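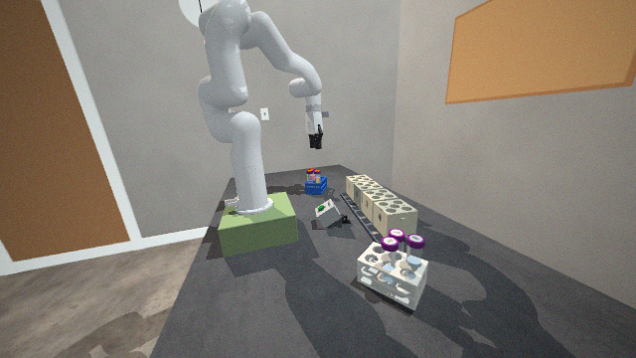 Matěj Kollár nous a écrit en juillet que la pince de son poste lâchait les tubes juste au-dessus du portoir, bouchon bien serré, sans la moindre alarme à l'écran, et que le journal affichait « prise confirmée » à chaque fois. C'est ce message qui a lancé la révision de la pince Prudix, et c'est lui aussi qui explique pourquoi cette fiche produit parle autant d'une panne !

Pince Prudix, révision 2
Pour bras articulé sur socle, manipulation de tubes à échantillons
Fabricant : Dornuvitz
Disponible : kit complet ou kit de mise à niveau

Ce qui n'allait pas

La première version jugeait la prise sur un seul signal, la position des doigts. Si les doigts s'arrêtaient avant la fermeture complète, le contrôleur en déduisait qu'un tube se trouvait entre les deux. Très bien sur un tube neuf. Sauf qu'avec l'usure des patins, les doigts s'arrêtaient toujours au bon endroit mais l'effort de serrage baissait, doucement, et le tube glissait pendant la descente verticale. Le bras continuait son programme, tranquille, et passait au tube suivant.

Brendan Kinsella a reproduit le défaut dans notre atelier de Wiltorham, d'abord en simulation puis sur le banc. Il a fallu 2000 cycles avec des patins volontairement fatigués avant la première chute, et ensuite elles se sont enchaînées : 7 dans la même matinée. Aucune n'a déclenché l'arrêt. Pour un tube de tampon, on éponge et on recommence. Pour un échantillon de patient, c'est une tout autre histoire, et un tube ouvert ou fendu sur la table est un vrai risque pour la personne qui vient nettoyer.

Ce qui change

La pince mesure désormais l'effort dans les doigts en plus de leur position, et elle le fait pendant tout le trajet, pas seulement au moment de la fermeture. Si l'effort chute alors que le bras est en mouvement, celui-ci s'immobilise sur place, les doigts restent fermés et le poste demande une intervention. On peut enfin se fier au journal, et franchement, c'est un plaisir de le relire : chaque prise y figure avec sa courbe d'effort, on voit les patins vieillir semaine après semaine (j'y passe beaucoup trop de temps).

Les patins eux-mêmes ont été redessinés par Fiachra Ní Mhurchú. Ils se clipsent, sans vis, et un témoin d'usure est moulé dans l'épaisseur. Quand la rainure disparaît, on change la paire. Toujours la paire, jamais un seul côté.

Dernier point, demandé par plusieurs laboratoires : après un arrêt sur perte d'effort, le poste ne repart plus tout seul. Il faut acquitter au pupitre et confirmer l'état du portoir, position par position. C'est un peu plus long qu'avant. Nous avons essayé une version plus rapide et nous l'avons retirée, elle laissait passer des positions vides.

Contenu du kit de mise à niveau

Bloc doigts avec capteur d'effort intégré
7 paires de patins clipsables
Câble de liaison vers le contrôleur Duggan
Gabarit de réglage
Notice de montage et fiche de contrôle à conserver près du poste

Montage

Mettre le bras en position de maintenance et couper l'alimentation au socle. Attendre l'extinction du voyant du contrôleur avant de toucher au câble. Déposer l'ancien bloc doigts, poser le nouveau, brancher la liaison Duggan jusqu'au clic. À la remise sous tension, lancer l'étalonnage à vide, puis l'étalonnage avec le gabarit. Ne jamais étalonner avec un tube plein.

Gardez les mains hors de la zone tant que l'étalonnage n'est pas terminé : les doigts se ferment deux fois, et la seconde fermeture surprend tout le monde !

Si vous avez encore la première version

Elle peut continuer à servir sur des tubes vides ou de l'eau, à condition de contrôler les patins avant chaque série. Pour tout le reste, arrêtez le poste et demandez le kit. Cormac Ó Riain suit les échanges côté atelier et répond vite, surtout si vous joignez le journal complet avec la demande.

Compatibilité

Bras à bride circulaire équipés d'un contrôleur Duggan. Tubes à bouchon vissé ou à bouchon poussoir, portoirs ajourés ou pleins. Les tubes sans bouchon ne sont pas pris en charge, même à demi remplis. Pour les portoirs hauts, vérifier le dégagement du collier au poignet avant la première descente et corriger la hauteur d'approche dans le programme.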